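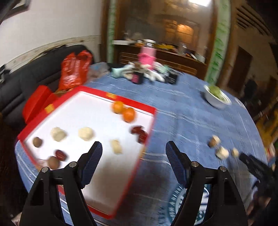
## Hand gripper station, Hirbridge: safety check with comments

Checked by: Tudor Cârstea, safety contact for the packing staff
Present: Oda Dahlgren (shift lead), Eilidh Lennox (demonstrator)
Date: 22 May 2026

Marks used: **OK** = in order. **FIX** = must be repaired before next use. **TALK** = not a defect, but the staff want to discuss it.

### A. Table and room

- [x] Table stands firm when pushed from the side. **OK**
- [x] Cloth does not slide when a tray is pulled over it. **OK**
 Comment: I tried with the white tray with the red rim. The cloth moves a little, but the tray stays on the table.
- [ ] Free path from the table to the door. **FIX**
 Comment: Two chairs were in the way during my visit. Oda has moved one. For the second we need a place to put it.
- [x] Light is enough to see small pieces such as jujubes. **OK**
- [ ] Bags and personal things kept apart from the work things. **TALK**
 Comment: The staff like that the room is like a home and they do not want an empty table. I agree, the tasks should look like normal life. But plastic bags must not come on the floor, where a person steps backward.
- [x] Nut allergy question asked to every person before the first session. **OK**
 Comment: The signed lists are with Oda. Visitors are not on the list yet. Please add them.

### B. Hand grippers

- [x] Finger pads sit tight, no loose edge. **OK**
- [x] Pivot screws tight on both jaws. **OK**
 Comment: One screw on the spare gripper could be turned by hand. It was tightened while I was there. I ask that the screws are checked at the start of each shift and not only at the end of the week.
- [x] Handle clean and dry before it goes to the next person. **OK**
- [ ] Pinch warning is in the work instruction. **FIX**
 Comment: The instruction from Brinitz speaks only about the pads. The danger for the skin is also lower down, between the moving arms. Eilidh showed me a small blue mark on her thumb from there. It is written in the accident book now.
- [x] Sleeves: no loose cuffs, no bracelets. **OK**
 Comment: A thick jacket is allowed when the room is cold, if the wrist is free.

### C. Load on hands, arms and back

- [x] Longest time without a break is 18 minutes. **OK**
 Comment: The timer was running and people followed it.
- [ ] Change between standing and sitting. **FIX**
 Comment: All stand. A high stool was promised and has not come.
- [ ] Change of hand during the shift. **TALK**

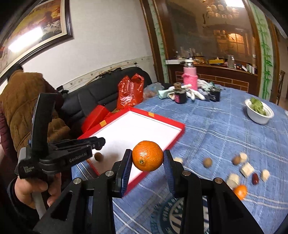 Before the sorting cell from Mowat was ordered, the packers at Hirbridge filled the gift boxes with their bare hands, and a good packer did not think about the fingers at all. Now the same people repeat these movements with a gripper so that the cell can learn from them, and their hands get tired in another way. A tangerine is the easy case. It is big and it sits well between the blue ridged pads. With a walnut you have to close more carefully, and with the small cream-colored cubes more carefully still, and after some time the pain comes at the base of the thumb. Eilidh says she feels it first when she must hold the gripper open and wait. I could feel it also when I tried for 17 minutes.

My recommendation is to mix round and small pieces in each session and not to make a whole session with cubes only.

### D. Food and hygiene

- [x] Food used for practice is never sold and never eaten. **OK**
 Comment: I asked two persons separately and got the same answer.
- [ ] Practice food has a date on the container. **FIX**
 Comment: I found no date on the nuts. They can be old and they can have mold inside the shell.
- [x] Pads wiped after soft or sticky pieces. **OK**
- [ ] Cracked shells removed immediately. **TALK**
 Comment: The staff do it, but it is not written who is responsible. Fiona Imrie from the line proposes that the person who cracks it also takes it away. I find this good.

### E. What changes for the people

This part is not in the standard form from Vekik. I added it after the meeting in May, because most questions there were about it.

- [x] Staff know that sessions are recorded. **OK**
- [ ] Staff know who can look at the recordings and for how long they are kept. **FIX**
 Comment: I received three different answers. This must be on one page, in simple words, on the wall.
- [ ] Pay is the same as on the line. **TALK**
 Comment: The hourly pay is the same, but the bonus for full boxes is gone, and at the table there is nothing in its place. Of 68 packers on the site, 61 answered our question sheet, and the bonus was the point named most often.
- [ ] A plan for the jobs after the cell starts. **TALK**
 Comment: Davina Ogilvie from the office told us that nobody will be sent home this year. I have asked to receive this in writing. Several of the older packers would like to be trained to clear stops at the cell, and they know already which pieces roll and which ones stick.
- [x] A person can say no to table work and go back to the line. **OK**
 Comment: One person did it and had no problem after.

### F. To be done

1. Pinch warning added to the instruction, with the lower arms named. Responsible: Oda.
2. High stool delivered. Responsible: Davina.
3. Second chair out of the path. Responsible: Oda.
4. Dates on all practice food. Responsible: Eilidh, with help from the line.
5. One page about recordings. Responsible: Davina. I will read it before it is put up.

The station can stay in use if point 1 is explained by mouth to each person until the new paper is ready. For the TALK points I wait for a meeting time from the office.

T. Cârstea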